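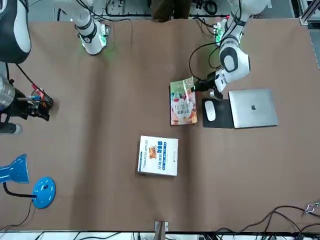 Snack bag on brown paper

So the water heater finally quit on me. I'd been ignoring the rumbling for months (you know the sound, like somebody slowly boiling gravel) and on Monday I went down to the basement and found a puddle creeping toward the Christmas boxes. The tank was an old Dradine that came with the house, and the sticker on the side put it at 27 years. I can't be too mad at it!

My first call was to the big outfit over in Trenbridge, and they wanted me to wait more than a week. My second call was to Hadi Akl, who did my sister's bathroom, and he came by that same evening. He took one look at the rust along the bottom seam and shook his head. No patching it. He shut off the gas and the cold supply, hooked a garden hose to the drain valve, and we stood there watching orange water run into the floor drain for what felt like forever. The valve clogged twice with crud and he had to poke it clear with a bit of wire.

Then came the shopping part. I'd half talked myself into going tankless, mostly because my friend Maysoun Daher has one and won't stop telling me about her endless showers. Hadi walked me through it, though. My gas line is too skinny for the size I'd need, so I'd be paying for a new line, plus new venting out the side of the house, plus an outlet down there. The venting alone would have meant drilling through the brick right behind my hydrangeas. No thank you. Maybe next house.

I went with a plain old 50 gallon tank, same as before, made by Fuchs. The permit was $210, which made me grumble, but the inspector did show up and he did catch that the discharge pipe on the relief valve stopped too high off the floor. Hadi came back and fixed it in ten minutes and didn't charge me.

A few things I'm doing differently with this one. I bought a cheap leak alarm and stuck it on the floor next to the pan. I'm going to drain a couple of gallons off the bottom every March, and I've written it on the calendar in the kitchen so there's no excuse. And I asked about the anode rod, a thing I had never heard of in my life, and apparently mine had been eaten down to bare wire. You're supposed to check it every few years. Who knew? (My dad knew. He was very smug on the phone.)

The new tank took roughly 30 minutes to give me a warm sink and a good while longer before I trusted it with a shower. I stayed in there until my fingers wrinkled. Next up is the kitchen faucet, a wobbly Zorkar that drips whenever the dishwasher runs, so if anyone has the trick for getting the handle off one of those without stripping the little set screw, please leave me a comment!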